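February, evening

Up at a quarter to six because the radiator in the bedroom was knocking again. I bled it with the key and got a cupful of black water out of it, and it went quiet. Made coffee and sat down with the parish book before work, which I have not managed in over a week.

I am still on the Kratochvíl family. I had them settled in Prenach by the second generation, or thought I had, and this morning I found a baptism that does not fit. The father is called Josef, same as my Josef, and the mother is Anna, which half the women in that register are. But the house number is wrong. My Josef was always at the mill end. This one is up by the road. Either they moved and moved back within a year, or there are two Josefs married to two Annas, and I have been treating them as one couple since last fall. If it is two couples then three of the children I gave to mine belong to the other pair, and one of those three is Frantisek, who I have written four pages on.

I did not do anything about it before work. I wrote "two Josefs?" in the margin and went to catch the bus.

Work was slow. We had a delivery that should have been here before lunch and came at ten to four, so I spent most of the day on returns. Ate my sandwich at my desk. The new woman in billing asked what I do on weekends and I told her, and she said her grandfather had come from somewhere around there too, but she didn't know the name of the village and neither did her mother. I said she should ask while there is someone left to ask. It came out sharper than I meant it to.

Home by half past five. Snow along the curb is down to gray lumps. The neighbor's boy had left his sled across the bottom of our steps again and I stood it up against the wall.

Jeptoo called while I was heating the soup. She has had the answer from the land office at last. The oldest land book they hold for that district starts in the year I had hoped it would not, so anything earlier has to come from the estate papers, and those are at Nurnik. The archive there will do a search by mail but they want the exact estate name and a page range, and if I knew the page range I would not need the search. She thinks it would be better to go. She has leave in the spring and would split the driving. I said I would think about it. I have been saying that since last spring.

We went over the cost. The room is cheap. The flight is most of it. I have put 2000 aside and I could do the whole thing on that if I stayed no longer than a week and ate breakfast where it was included. She said a week was not enough for estate papers in that handwriting. She is probably right, since it took me most of January to read one will.

After supper I went back to the Josefs. I made two columns on a legal pad and put down every event with a house number beside it. Some of the entries give no number, and those I put on the line between the columns. Then I went through the godparents, which is what I should have done in the first place. People asked the same neighbors over and over. The mill end children all have a woman named Barbora, the baker's wife, standing for them. The three I am worried about have a Katerina, every one. So it is two couples. I am fairly sure of it now.

That means Frantisek is not mine. I sat and looked at that for a while. I had gotten used to him. He was the one who went to the glassworks and got into trouble over a cow, and there is a court entry about the cow that runs to a page and a half. I will keep the four pages in a separate folder with his name on it. Somebody may be looking for him.

It also means there is a gap between my Josef's second and third child with nothing in it, and I don't like a gap that long. Either a child was baptized in the next parish over, or there was one who died before they could get to the church. I should check the burials first.

The estate question is the other thing. The earliest mention I have of the name at all is from 1578, a list of people owing oats, and it is only a surname and an amount. There are no first names on the list, so it can't be tied to anyone. Roughly 200 years lie between that list and the earliest person I can prove. I used to think I would close it. Now I would be happy to get one name out of the middle.

I went through what I owe people by way of letters, since I had promised myself I would stop letting that slide. The woman in Kernedine sent me her photographs of the churchyard back before the holidays and all I sent her was one line. She must have walked up and down every row to get them. I wrote her a proper reply tonight, a page and a half, and told her about the two Josefs, as her line comes from the road end and Frantisek may turn out to be hers. I would like that.

I also need to get the chart off the wall and redo it. I did it in ink, all the way across, when I was sure of myself. The next version gets markers for the branches, one color to a couple, and sticky notes for anybody I can't prove, so they can be moved without tearing the paper.

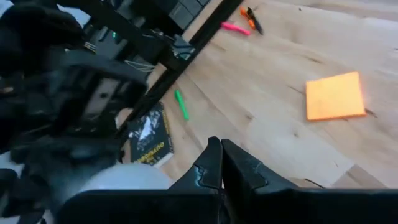 To do before the end of the month

Burials for the mill end, starting from the year after the second child.

Take Frantisek and the other two off the main chart and start a folder.

Ask Jeptoo which weeks she has leave, and whether she minds sharing a room.

Write to Nurnik and ask what hours the reading room keeps and if they allow cameras.

Find the receipt for the scanner, as the lid is cracked and it may still be covered.

Call the plumber about the radiator if it starts knocking again.

It is twenty to eleven and I have the early bus tomorrow. Soup pot is still soaking. I'll do it in the morning.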